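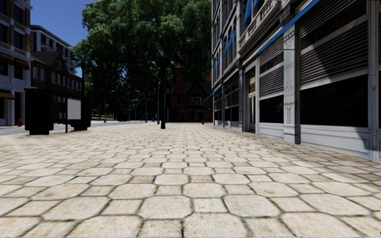 Abundio Bañuelos looks after one sidewalk delivery robot at Gurnamitz, and in this work he spends most of his days inside a simulated town. "Before I touch the real wheels, I set up the machine here," he told me in February 2021.

The setup has 16 steps. The slowest is the camera height. In December he set it 22 millimeters too low, and the joints between the stones confused the planner. "It braked at every dark line — 128 times in one run," he says.

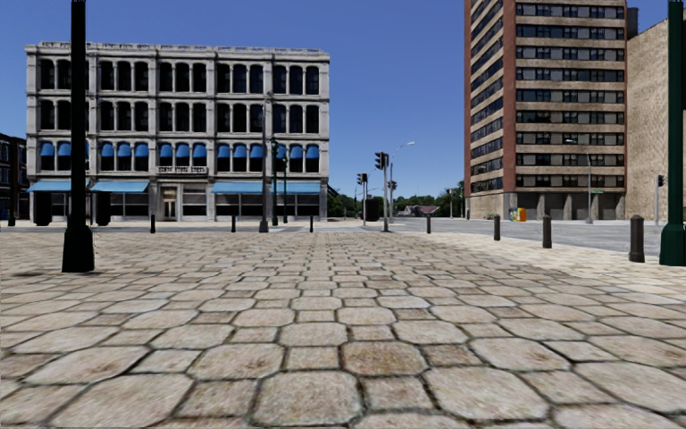
The simulated plaza, with bollards along the curb.

Bañuelos repeats the bollard test after each repair. "They are short and black, so they are difficult for the sensor. If it fails, I clean the lens mount and I start again from step 7."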